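# Handheld grippers for a student project: pen keeps twisting in the jaws

**Jozefína Slanina**, 23/03/2018

Hi all! I'm in the robotics club at Gulldale and our spring project is teaching an arm to write. Before the arm gets anywhere near paper, we're recording people doing the job with a pair of handheld grippers (the kind with marker cubes on the back so the software can work out where each one is). We call ours the Ivetti pair, after the street our club room is on.

Picking up a pen works great. Block letters, not so much. As soon as I push down, the pen rotates in the jaws and my strokes come out like a seismograph. We've recorded 56 tries at writing the word "HELLO" and I'd keep maybe the last few. I've tried squeezing harder and all I got was a sore thumb.

I do the writing with my right hand, and the left gripper mostly just sits there waiting to hold the paper down. My setup before a run, no paper yet:
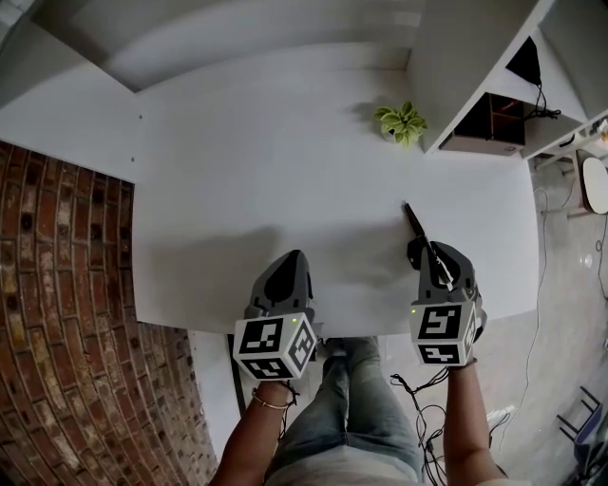
*Start position, pen in the right gripper, left one closed on the table.*

Two things I'd love help with. How do I stop the twist? And does it matter that the left one does nothing for half the recording? Our club lead says yes, my partner says no, and they've been going back and forth all week (I just want to write HELLO!).

---

**Čestmír Štěpánek**

Oh, I know this pain! We did a whiteboard drawing project at Tivesville two years ago and the twisting nearly finished us off.

A pen is round and smooth, and if your jaws are flat you're only touching it along a couple of thin lines. Squeezing more won't fix that. What worked for us was wrapping the barrel in a strip of rubber shelf liner, held on with a rubber band at each end. It took five minutes and it looked terrible, but the pen stayed put. If you can print parts, a little sleeve with two flat sides is even better, because the jaws have something to sit flush against.

Also, grab it lower down! If there's a lot of pen sticking out past the jaws, every bit of pressure at the tip turns into a twist. We went from holding it near the cap to holding it just above the tip and you could read our letters right away, even the S.

Try a softer felt tip too. A ballpoint needs real pressure to leave a line and a felt tip barely needs any.

On the left hand I don't have a strong opinion. We only had one gripper.

---

**Kazimír Zelenák**

just tape it to a stick lol

---

**Blažena Kratochvíl**

Čestmír covered the pen, so I'll take the other half. I help with the Oravec student team and we record two-handed stuff all the time.

A hand that waits is fine. A hand that waits differently every time is what gives you trouble. If it rests on the table in one run, hovers in the next and wanders off to scratch your nose in the third, you've got three different jobs mixed together. Put two bits of masking tape on the table, park both grippers there at the start and go back to them at the end. For writing, I'd bring the left one over to the paper before the pen touches down and leave it there until the last letter is done.

And watch your cubes. When I write I tend to roll my wrist over without noticing, and then the camera loses the markers right in the middle of a letter. Play back one run before you record the next 7, or you'll end up like me, throwing out an entire afternoon in March.

I'd start over with fresh recordings once the pen is sorted and keep the old ones in a separate folder. Post your HELLO when you get a good one!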